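Why does wood have stripes?

Look at a table, a door or a floorboard and you will often find dark and light lines running along it. This pattern is called the grain.

A tree grows a new layer of wood under its bark every year. In spring it grows fast and the wood is pale. By September growth is slowing down and the wood is darker and harder. One pale band and one dark band make one year.

If you cut straight across a trunk, the bands look like rings. If you cut along the trunk to make a plank, they look like streaks.
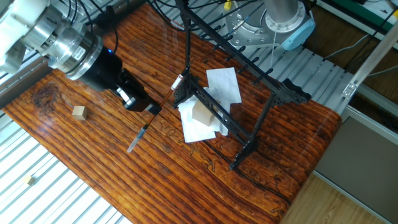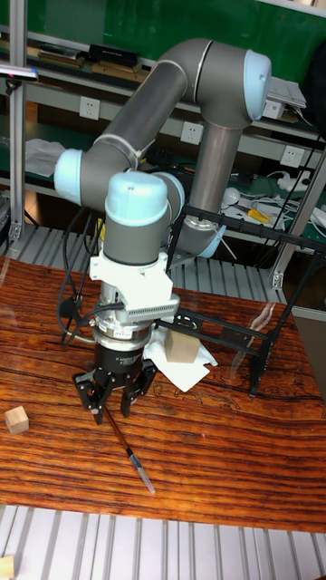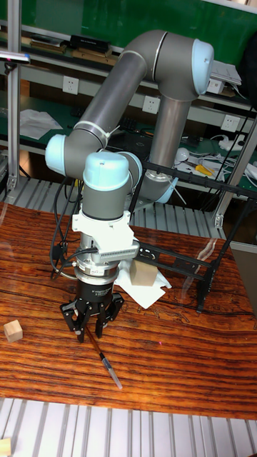
Three views of a tabletop. Streaks show in all three.

A knot is a round or oval mark in the wood. It is the place where a branch joined the trunk.

The oldest stump in Grimard Wood has 124 rings, so the tree was 124 years old when it was cut down.

Try it yourself: put thin paper over a piece of rough wood and rub it gently with the side of a crayon. Can you find five lines close together?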